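Teltine Grasp Planner
Software for single-arm and two-arm cells, by Arnance

Teltine plans the part of a job that usually eats the most evenings: what the arm should do once it has hold of something soft. It takes a depth stream and your arm's description file and gives back short, smooth paths, replanned while the arm is moving. We love how calm the motion looks when it's running well!

Cloth was where we started, and it's still what we test on most. The planner keeps a rough model of how fabric drapes below the grip point and treats it as part of the arm, so a sleeve or a hem gets its own clearance. Hooks and rails have their own goal type, called "hang". You give it the rail as a line and the tool works out the approach, the tilt and the release height.
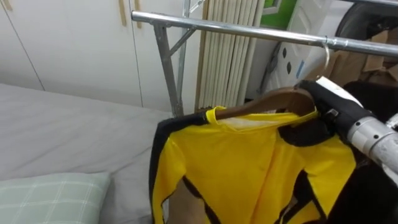

Version 2 adds a replay window, and we use it all day long. Scrub back through a run, pick any moment, change a cost weight and see the new path drawn over the old one — no need to move the arm again. Logs from the Frerichs driver open directly. Grumier logs need the converter, included in the tools folder.

What's in the download:
Planner core and Python bindings
Replay window
396 recorded hang and fold runs
Rail and hook templates

Needs 800 MB of disk space. The live monitor listens on port 3425 unless you change it in the settings file.

Last updated 21st July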